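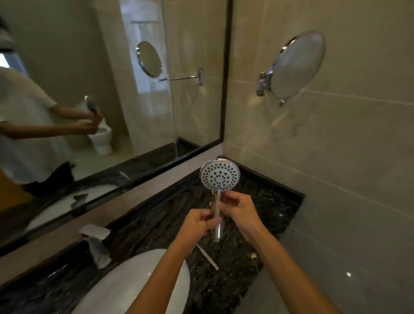 *Chrome handheld shower head, held over the bathroom counter*

# Moving up to the threes room mid-year, or wait?

**mapleandmud** - 3 June 2024

Hi all, long-time reader, and I think I've only posted once before (the great lunchbox thread, some of you may remember it!). We're at Lukari, the little preschool on the Bolen side of town, and our daughter is in the toddler room. She turns three in December, and the director has offered us a choice: she can move up to the threes room the week after her birthday, or stay put until the next school year starts and go up with everybody else.

I've gone back and forth so many times that my husband has asked me to please go ask the internet. On the one hand she is very chatty, loves puzzles, and will sit with the matching cards for ages. On the other hand she adores her two teachers, and she's a kid who needs a good long while to warm up to a new place. It took her most of a season to stop crying at drop-off, and I'm not sure I have another one of those in me.

Money comes into it a little, too. The toddler room is 800 a month for our schedule and the threes room is 689, so that's a nice chunk of groceries. I don't want it to be the deciding thing, but I'd be fibbing if I said I hadn't done the math.

Has anyone done the mid-year move? How did it go?

---

**twocoatsofglitter**

We did it with our oldest and I'd do it again tomorrow. He was the biggest in the toddler room by then and had started, how do I put this, *directing* the other children. The threes room gave him somebody to look up to, and within a couple of weeks he was pouring his own water and hanging up his own coat, which he would never in a million years have done for me. The first few mornings were bumpy and then they weren't.

The thing that helped us most was visiting. He went over for circle time a few mornings before the real move, with his old teacher walking him down the hall, and by the time it was official he already had a favorite rug square.

---

**slowmorningclub**

I'm going to be the gentle voice on the other side, and please take it as only one mom's experience. We moved ours up mid-year and I wish we'd waited. The group in there had been together since the start of the year and they all knew the songs and the cleanup routine and who sat with whom. Mine was the new kid in a school she'd gone to since she was a baby. She came around in the end, but she asked for her old teacher every night at bedtime for a long stretch, and it about broke my heart.

If she's happy and still busy in the toddler room, what's the hurry? She'll be three for a whole year.

---

**twocoatsofglitter**

I hear you, but I do think "what's the hurry" can go the other way too. A child who's ready and isn't moved can get pretty bored, and bored at that age comes out as biting. Ask me how I know!

---

**slowmorningclub**

Ha, fair enough, we've had the biting too. I'd still say a good toddler teacher can stretch things for an older one. Ours brought the harder puzzles over from next door and let the bigger kids help set out snack. I'd want to know if Lukari would do that before I decided anything.

---

**bluebusdriver**

Retired preschool teacher here, toddlers and then threes, so I've stood on both sides of that hallway. A few things I'd ask the director:

- Is anyone else moving up at the same time? Even one buddy makes a world of difference.
- What's the bathroom expectation in the threes room? Some want them fully trained, some are happy to help.
- How does nap work? In many threes rooms it gets shorter, and a kid who still needs the long one will be a puddle by pickup.
- Will the spot still be there later if you say no now?

I wouldn't put too much weight on puzzles and letters, though I know it's tempting. What I watched for was whether a child could tell a grown-up she needed something. The ones who could do that did fine almost anywhere.

Also check the fees carefully. My grandson's place, Zakaria, charged a 399 deposit all over again when he changed rooms, and my daughter had no idea until the bill came.

---

**mapleandmud**

Oh my goodness, thank you, these are so good. I hadn't even thought about the deposit! I just looked in Jukus (the app our school does its billing through) and there's a "transition fee" of 367 listed under the threes room. So there go the first few months of savings, and that honestly makes it easier to leave money out of it.

She's mostly trained but still has accidents when she's busy, and she naps like a champion. I'm leaning toward waiting, but I love the idea of the circle time visits, so I'm going to ask if she can do those either way.

---

**slowmorningclub**

Visits without the move sounds lovely to me, for what it's worth.

---

**twocoatsofglitter**

I'd still move her, but I'm stubborn! Do ask about a buddy, and come back and tell us what the director says about nap.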